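**Celtden shared kitchen - residents' meeting, 2023-02-10**

Present: Taha El Fassi (chair, by virtue of arriving first), Nouhaila El Sherbiny, Sombat Phuthong, Magdy Fawzy (minutes). Apologies: Ashraf Kabbaj, who sent a list of grievances in his place.

**1. Last minutes**
Agreed, after Sombat asked for "shouted" to be changed to "said".

**2. Kitty**
Stands at 91 pounds. It was almost 70 higher in December, before the kettle and what the accounts call "festive items". Nouhaila will look for receipts. She did not sound hopeful.

**3. Fridge**
Shelves stay as they are. Anything without a name on it goes on the evening before bins. Ashraf's list claims the bottom drawer by right of long use. Not agreed.

**4. Tea towels**
Taha proposed a rota. Silence. Carried.

**5. Table and cutlery**
Long discussion, most of it about the tablecloth. Sombat likes the horses. Magdy pointed out that it also has two lines of lorem ipsum on it, and that guests do read while they wait for their rice. It stays until someone buys another. The white and gold double pot stays on the table too, chopsticks in the tall side and forks in the small side with the rose. The ladle is to go back on its hook and the green plastic clip back to whoever owns it. Nouhaila wants more forks. Magdy to ask at Mansour's what a set of 2 dozen would cost, and to come home without buying any.

**6. Any other business**
The oven light. Deferred again.

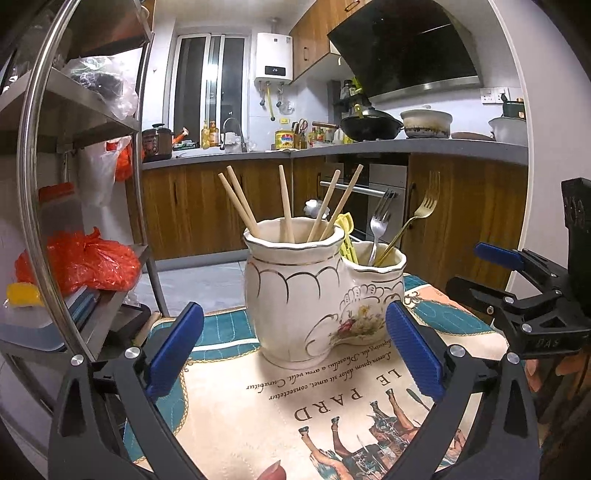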